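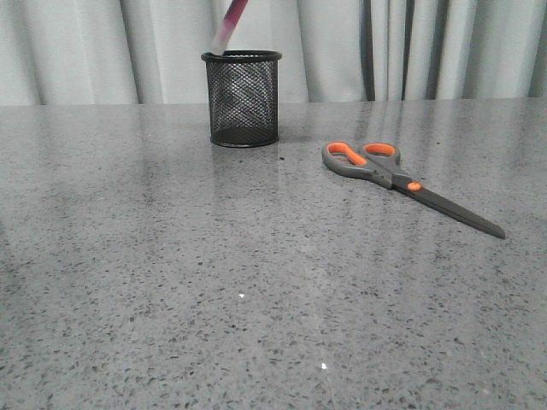 Search tips and how-tos Go

Pens and Scissors on the Kitchen Counter

If your house is anything like mine, the kitchen counter is where everybody ends up when they need to write something down, and for years that meant digging through the junk drawer past the batteries and the takeout menus while somebody waited on the phone. I finally gave in this January and let a plain mesh pen cup live out by the curtain, and I can't tell you how much I love it!

I like mesh for a kitchen (you can see the crumbs through it before they turn into a colony). Every couple of weeks I tip mine out over the trash, swish it in warm soapy water, and leave it upside down on a dish towel overnight. An old toothbrush gets into the little diamonds. Put a circle of felt in the bottom if the clatter bothers you.

Do go through the pens. I tested 23 of them on the back of an envelope and kept 9, and one of those has quit on me already. Markers I store cap down, so the ink stays near the tip.

Scissors are another matter. A long pair will tip a light cup right over, so mine lie flat on the stone beside it, closed, with the handle toward the back. Stone is forgiving, but don't drag the blades across it. If yours have soft linings in the finger loops, wipe those with a damp cloth and a drop of dish soap, and dry the pivot well. A tiny dab of mineral oil there, opened and closed a few times, makes them glide again. Tape gum comes off the blades with rubbing alcohol on a cotton ball.

And please keep a separate pair for chicken and bacon!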